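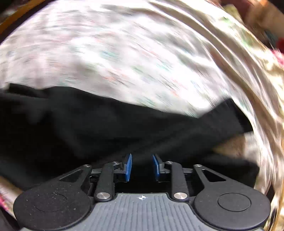

Dark black fabric.

About Rautiainen

Rautiainen is a small laundry and linen care school. We teach people to wash, dry, fold and store cloth so that it lasts. Santosh Dhillon opened it after years of reading detergent boxes and believing very little of what they said.

We are wary of most laundry advice. Vinegar does not "lock in" black dye, whatever your aunt's magazine told her. Salt doesn't either. Cold water and less time in the machine do help, and so does turning things inside out, but there's no product in that, so you rarely see it on a shelf.

Our home course runs 6 evenings with 9 people in a class. The next one starts in July. Kedir Derese teaches the stain sessions and will ask you to bring something you have already ruined. Please don't bring silk.

We have tested 113 stain removers so far. Most did about as well as dish soap. A few did worse and cost more. The results are kept in a binder at the front desk, and students may copy whatever they like from it.

Bed sheets get an evening to themselves. Thread count comes up every time, and we spend less of the evening on it than people expect. A 300 count sheet from a decent mill can outlast a much fancier one, and a floral print hides a faint stain better than plain white does.

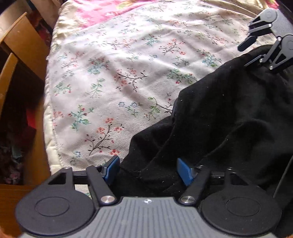

What we don't do

We don't sell detergent, take payment from brands or hand out "certified" badges. We were offered a badge program once and could not find out what it certified.

We also don't take in washing. Please stop leaving bags at the door.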